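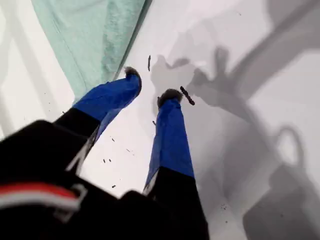 Blauer Greiffinger über weißer Fläche

Maßänderung bei Maschenware: neue Vorgaben ab November

Stand: 21. Mai 2023

Im Betrieb Pratport wurden im letzten Abrechnungszeitraum 2811 Oberteile aus Single-Jersey bearbeitet. Davon gingen 522 mit dem Vermerk »Länge außerhalb Toleranz« an die Sortierung zurück. Die Auswertung nach Trocknerprogramm ergibt ein einheitliches Bild: Auffällig sind vor allem Posten, die nach Erreichen der Restfeuchte weitergelaufen sind. Der Waschgang selbst trägt nur wenig bei.

Maschenware wird beim Stricken und Ausrüsten in Längsrichtung gestreckt. Unter Feuchtigkeit, Wärme und Bewegung löst sich diese Spannung, die Maschen werden kürzer und breiter. Der größte Teil der Relaxation fällt in die ersten Wäschen — danach ändern sich die Maße nur noch langsam. Übertrocknung verstärkt den Effekt und macht den Griff hart.

Leltness stellt deshalb die Programme für Baumwolle und Mischgewebe getrennt ein. Maschenware läuft künftig nicht mehr mit Webware in einer Charge. Die Abschaltung erfolgt über den Feuchtesensor, die Zeitschaltung bleibt nur als Sicherung aktiv. Die Abkühlphase darf nicht verkürzt werden.

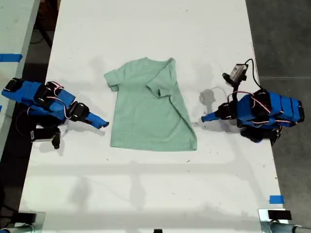
Muss Neuware vor der ersten Ausgabe gewaschen werden?

Bei Maschenware ist eine Vorwäsche vorgeschrieben, bei Webware bleibt sie freigestellt. Die Maße werden erst nach der Vorwäsche in die Stammdaten eingetragen.

Gemessen wird im ausgelegten Zustand, ohne Zug, nach vollständigem Auskühlen. Die Länge wird vom höchsten Schulterpunkt bis zum Saum genommen, die Breite unter den Ärmelansätzen. Verdrehte Seitennähte sind gesondert zu vermerken; sie gelten nicht als Längenabweichung. Je Lieferlos von 300 Stück sind 35 Teile zu prüfen. Die Werte gehen mit Losnummer und Programmkennung an Karagiannis.
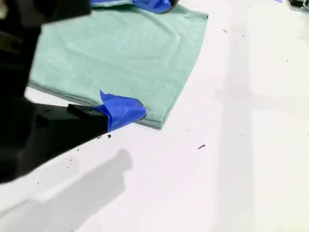 Umstellung in Mukenstead

Mukenstead übernimmt die Vorgaben zeitgleich mit Pratport. Die Sensoren der beiden älteren Trockner werden vorher abgeglichen, bis dahin gilt dort die bisherige Zeittabelle. Bestandsware wird nicht nachgemessen — Reklamationen laufen weiter über das Formular der Sortierung.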